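4.3 Scheduling a post

Wenard holds finished posts in a queue and publishes them at the time you choose. You can queue up to 33 posts per blog.

1. Open the post and select Publish, then Later.

2. Pick a date and time. The clock follows the time zone in your blog settings — check this first if you have moved house or are travelling.

3. Type a summary of no more than 300 characters. If you leave the box empty, the opening lines of the post are used.

4. Select Add to queue. The post now shows a grey clock in your list.

Note: Blogs brought over from Halliday before August keep their old time zone until you save the settings page once.

Caution: Changing the date of a post that is already live also changes its web address. Old links to it will stop working.

5. To add a header picture, select Media and choose one from your library. It sits below the summary on the finished page.
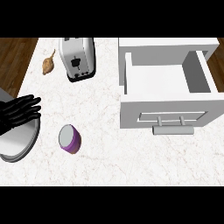
6. Select Preview to check the page, then Close to go back to the queue.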